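Talk at the Cletdale meeting, September 22, 2026
Speaking time 15 minutes, then questions. Slides are with Bernadette Mbeki, who presents the second half if my voice is still bad.

## Slide 1: Title

Good morning. Wait until the door is closed. Say the title slowly, "Moving one object at a time: choosing start positions for pick-and-place learning." Thank the organizers and thank the Protthorpe group, where the work was done.

## Slide 2: The question

When we teach a robot from demonstrations, a person must place the objects on the table before every episode. Usually this is done by feeling. The person puts things down, thinks "this looks different enough," and starts the recording. We looked at our older data from May and we found that the "random" placements were not very random. The hand goes back to the same comfortable places.

So our question is simple. If we plan the start positions, do we need fewer demonstrations?

(Do not talk about the history of imitation learning. Last time I lost three minutes there.)

## Slide 3: The objects and the plan

We work with a puzzle cube, a mesh bath pouf and a roll of garbage bags. One is hard, one is very soft, and the third is a cylinder, so its angle matters for the grasp. All three stay on the table for every episode, also when the task concerns only one of them.

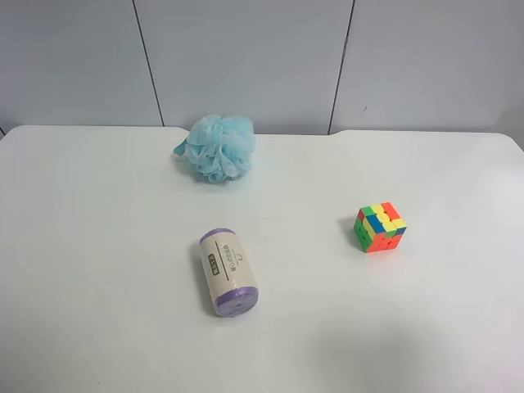
*Slide 3. One start layout: pouf at the back, roll in front, cube on the right.*

The plan has the name Lenik, like the small script which makes it. Lenik chooses one object, moves it to a new region of the table, and asks the operator to leave the other two where they are. After several such moves it changes the object. In this way, two neighboring layouts in the list differ mainly in one thing, and when the policy fails in one layout and succeeds in the next, we can say something about the cause.

Compare with the Esposito plan, our name for the free placement, after the meeting room where we first discussed it. Same operators, same objects, same table.

Pause here. People usually want to read the slide.

## Slide 4: Two kinds of cameras

The fixed camera sees the table and the wall, and it is calm. The wrist camera is different. It moves with the arm, and what is behind the object changes completely with the angle. From one side it can see cables, a piece of cardboard, the edge of a ledge. A policy can learn these things by mistake. It may learn "close the fingers when the cable is there," and we do not want this.

Say clearly: planning the positions on the table also changes the backgrounds of the wrist camera. We did not think of this at the beginning. Bernadette noticed it when she reviewed the episodes.

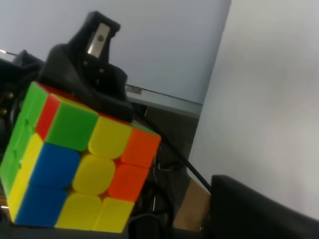 ## Slide 5: Numbers

We recorded 363 episodes in total, both plans together. After review we kept 281. An episode was removed if an object was touched before the start signal, or if one of the camera streams had a gap. Please mention that the reviewer did not know which plan an episode came from.

Each policy was trained for 4,000 steps with the same settings. We did not tune anything separately for Lenik. If someone asks about the delay between the cameras, it was up to 200 milliseconds in the first recordings, and we corrected the time stamps before the training.

The result: with the same quantity of data, the Lenik policy was better on layouts it had not seen. The difference was clear for the cube and for the roll. For the pouf it was small, and I do not want to make a claim from it.

## Slide 6: What happens at the grasp

Let the slide stand a moment before you speak.

For the cube, the important part is the last few centimeters. The fingers must come to two opposite sides. If they come at a wrong angle, they meet a corner, and the cube turns away. When both fingers are well on the sides, the view of the wrist camera is almost only cube, fingers and whatever is behind.

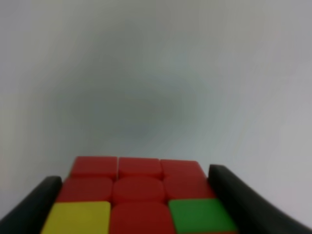
The free-placement policy made most of its mistakes in exactly this part. It arrived at the right place but with the wrong rotation of the wrist. We believe the reason is that operators like to put the cube down in similar orientations. Lenik gives only the region and not the rotation, but when people have to carry the cube farther, they seem to turn it more. This is our explanation; we have not tested it alone. Say this sentence even if the time is short.

## Slide 7: Changing sides

A question I received in the rehearsal was whether the robot only learns "the cube is on the right." It is a fair question. For this reason the list contains layouts on both sides, with the pouf at the back and the roll in the lower middle as before. 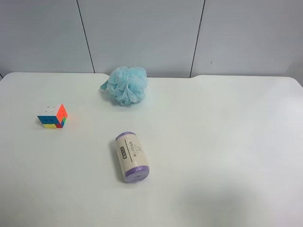 In the test we also asked for layouts in which the cube is close to the pouf. Here both policies have trouble, because the mesh can be caught by a finger. I would like to show this as an open problem. The plan of positions does not solve it, and probably a different gripper is needed, or touch sensing.

## Slide 8: Limits

- One table, one wall, one lighting.
- Three objects only.
- The operators knew which plan they were following, and this can influence how carefully they work.
- Lenik needs more time per episode, because the operator must read the instruction. We did not count this time in the comparison, and we should.

## Slide 9: Last slide

The script and the list of layouts can be requested from our group. Repeat every question into the microphone before answering. If somebody asks for the results with the pouf, go to the backup slide after this one.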